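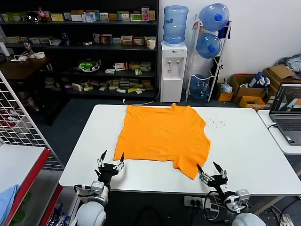

Two Arms and a T-Shirt: Mekdes Gebru on the Wako Demonstration at Zenda

The Zenda Institute opened its Hernon building to the public this month for its annual open day. The institute registered 261 visitors, and the demonstration that drew the longest line was one in which two robot arms worked on an item of everyday clothing. Mekdes Gebru, who leads the Wako project on the handling of soft materials, spoke with the Office of Public Information after the doors had closed.
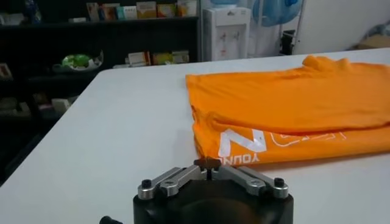 Asnakech Araya wrote in the visitor book that she had expected to see something quick, and that she stayed much longer than planned when she saw how much there was to folding a shirt. She asked whether the arms could one day be of use to people who find the task hard on their hands.

Her question was one of several that visitors left in writing, and the Wako team has undertaken to answer all of them. A number are taken up in the conversation that follows. The interview has been shortened, and Ms. Gebru has reviewed her statements before publication.
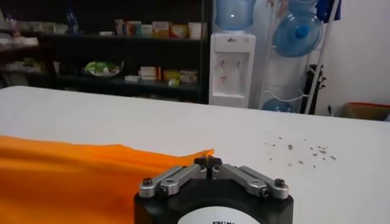
By Hiwot Habte
Office of Public Information, Zenda Institute
November 20, 2018

Ms. Gebru is used to being asked why a research group would spend its time on laundry. She says the question is a fair one, and that she prefers to answer it with a shirt in her hands.

"If I pick up a box, I know where the other side of the box is," she said. "If I pick up a shirt by the sleeve, I know where the sleeve is and I am guessing at the rest. The shape changes each time it is touched. Most of what we have learned about automation over the years was learned on things that keep their shape."

The Wako project began five years ago with towels and napkins, which have straight edges and four corners. Shirts followed later. According to Ms. Gebru, the step was larger than the team had planned for. A sleeve can hide under the body of the garment, a collar does not lie down in the same way as a hem, and a printed panel is often stiffer than the cloth next to it. The control software, known inside the institute as Ralum, had to be rewritten in large part before the first shirt was tried.

Asked how the system decides where to take hold, she described a process in two stages. One camera looks at the whole table and gives an outline of the garment. Small cameras at the wrists then give a close view of the cloth near the fingertips – close enough, she said, to tell a real edge from a wrinkle.

"People assume that the view from above is enough," Ms. Gebru said. "It tells you where to go. When you are there, you need to know whether you have one layer or two between the fingers, and that is a question for the wrist."

The choice of clothing for the open day was discussed at some length. The team settled on a strong color that visitors at the back of the room would be able to follow against a white tabletop. Ms. Gebru added that the group also works with white garments on the same table in its daily tests, and that results there are less even. She did not want the public to leave with the idea that color plays no part.

Ching-wen Kwok, the engineer responsible for the arms, joined the conversation to speak about speed. Many comments in the visitor book concerned it, and some were blunt.

"We could run the arms faster than we do," said Mr. Kwok. "We set the limit ourselves. With cloth, a fast move makes air, and air moves the cloth. There were also children in the first row, behind the barrier, and I would like them to see each step."

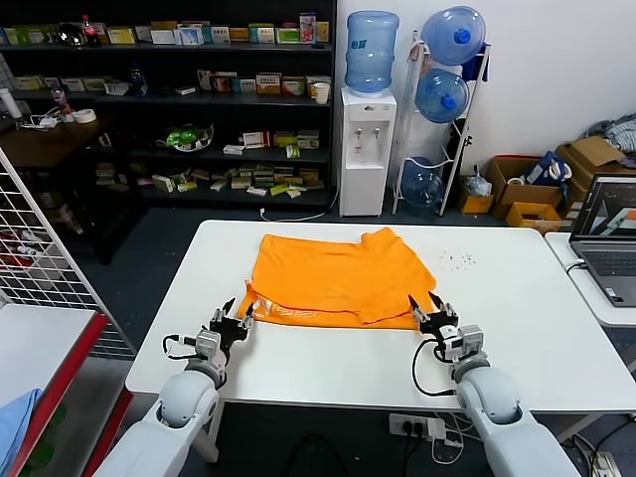
The length of a demonstration is a matter on which the two do not fully agree. Mr. Kwok would like to show a single fold and then talk; Ms. Gebru would like the full sequence to be seen, including the attempts that have to be repeated. Both regard the point at which a shirt is partly folded as the most useful one for teaching. With the pointed tips of one gripper beside the lower left corner and a finger of the other at the lower right, and a strip of the lower layer still showing along the near edge, a visitor can be asked what should happen next. Ms. Gebru reports that adults and children gave different answers, and that several of the children's were closer to what the software would choose.

Of the visitors who attended, 159 returned a comment card. Dagim Dinsa, the director of the institute, has asked that the cards be read in full before next year's program is set. Requests included seats for older guests, a printed sheet with plain explanations, and more time for questions at the end of each session. The Wako demonstration was given in seven sessions, and the last one ran past its hour.

On the matter raised by Ms. Araya, Ms. Gebru was careful. The institute has no product under development and has made no agreement with a manufacturer. She would not give a date by which a household might own such a machine.

"I can say that we think about those users," she said. "A person with stiff hands does not need a perfect fold. They need the shirt to end up flat and in the drawer. That is a goal I can explain to my staff, and it changes what we measure."

The next stage of the project concerns garments that arrive in a heap. At present, a member of the team spreads each item on the table before the arms begin. Ms. Gebru expects work on this stage to continue through the coming year, and a report will be placed in the Hernon reading room when it is ready. Written questions for the Wako team may be left at the front desk.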